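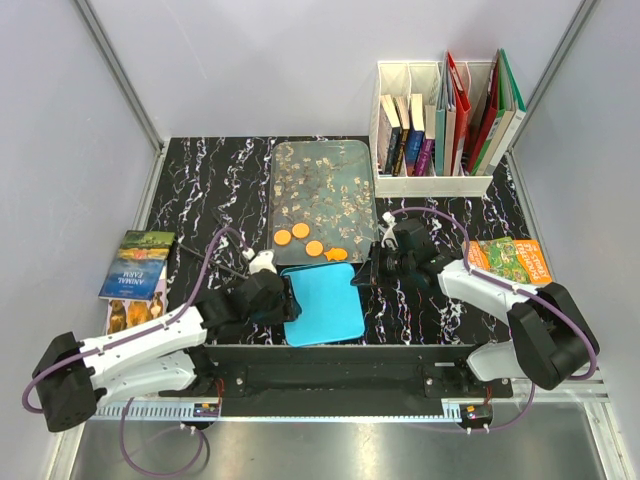
**Filed under: Workshop / Two-arm bench**

The bench is finally in one piece, so I'm writing down where it's at before I change something and forget how it was.

Both arms are now bolted to the black beam along the front. For most of the winter I had them on separate clamps, and every time one came loose I had to redo the calibration from scratch. The beam cost me $50 from the offcuts bin at Walinden and it should have been the first thing I bought. With the two bases on the same piece of metal, the spacing between them stays put, and I've only had to recalibrate once since February.

The top is black with white marbling. I chose it on price and regretted it for a week, because my first attempt at finding object edges kept picking up the veins. I fixed that in software by taking a reference shot of the bare top and subtracting it. A plain grey top would have saved me two evenings. If you're starting out, buy the plain one.

The job I'm working on is moving small things from one tray to another. The flowered tray sits at the back with the orange pieces on it, three discs and a fish, and the blue tray goes in front where both grippers can get at it. The discs are fine to plan for. The fish is harder, as the tail end is narrow and the body is round, so the grip point depends on which way it's facing. At the moment I set the grasp angle for the fish by hand and let the planner do the discs.

The file organizer and the loose books are the next job. I want the arms to pick up a book from the table and put it away upright, which is a two-handed move for anything bigger than a paperback. I've got as far as sliding a book toward the edge of the table in simulation. I haven't tried it on Animal Farm or the storybook yet.

Cables took longer than the arms did. I used purple for all of it so I can tell it apart from the thin red wires down by the modules. What I learned:

- Leave a proper loop at the shoulder. My first run was too short and pulled a connector out at full reach.
- Let the cable arch over the gripper. If it's tied down flat, it drags on the wrist.
- Small white ties, not too tight. I cut off and redid nearly all of mine.

The control software is Sollell, which I've been using since the single-arm version. It handles two arms well enough once the ports are named properly - mine swapped over on every reboot until I fixed the names in the config. My log is up to 3648 moves, and 1291 of those are from the two-arm setup. Plenty of them are me repeating the same reach while I adjusted one number.

Still to do:

- Tidy the hanging loop on the left side
- Write a proper stop routine for when both arms want the same spot
- Try the softer fingertips from Kaplan
- Label the modules so I stop checking which is which

I'll put the config file up once I've cleaned out the commented lines. It's 1089 lines long and most of that is old settings I was afraid to delete.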